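Guides > Cash games > Bankroll

How to keep a bankroll log for online poker

Posted in January by the Riltent guides desk

A log takes a couple of minutes per session and tells you whether you can afford the stakes you play. You need a spreadsheet and your hand histories.

1. Make columns for site, stake, start time, hands, buy-in and cash-out. If you play on both Allbridge and Hevitz, give each its own sheet.

2. Fill in the row as soon as you leave the table. A typical row might read: Allbridge, 2p/5p, 8.15pm, 327 hands.

3. Enter bonuses and rakeback separately. Mixed in with table results, they hide a losing run.

4. Set a limit for moving down. With a £500 bankroll, drop a stake when you reach 60 per cent of it.

5. Export hand histories every month. Husar saves them on the computer you played on, so copy them to a second drive before you change machines.

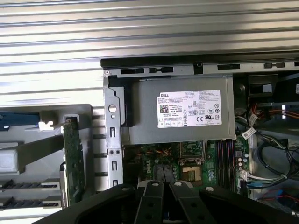 Power supply and label inside a desktop computer case.

6. Check the total against your cashier balance. If the two differ, look for a missed deposit first.

Contact us | © Riltent | Back to top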